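4.2 Changes in task allocation at Handum

Handum takes in used household goods and textiles, part of them collected directly from homes. Before the Leka gripper was introduced, picking up and first sorting were done by the same person. Ehlers and Saha (Section 2) treat these as a single task. Our interviews suggest they have since come apart: workers now choose the order of picks and correct failed ones, while the grip itself is left to the device.
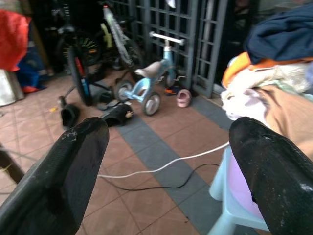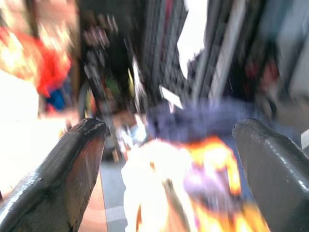
Figure 3. Views between the gripper fingers. First: tiled floor with a child's tricycle, footwear and a heap of fabric. Second: an orange and yellow object between the fingers, with strong motion blur.

Of the 57 shifts logged, 20 included at least one period in which the worker did nothing but wait. Respondents rated these periods as more tiring than lifting. Delić, a sorter with long service, described the work as "watching for the mistake". Bending was reported less often, but neck strain was reported more often, mainly by those who used the fixed screen for over 2 hours without a break. Pay grades were not revised during the study, although the written job description was changed in August to include fault reporting.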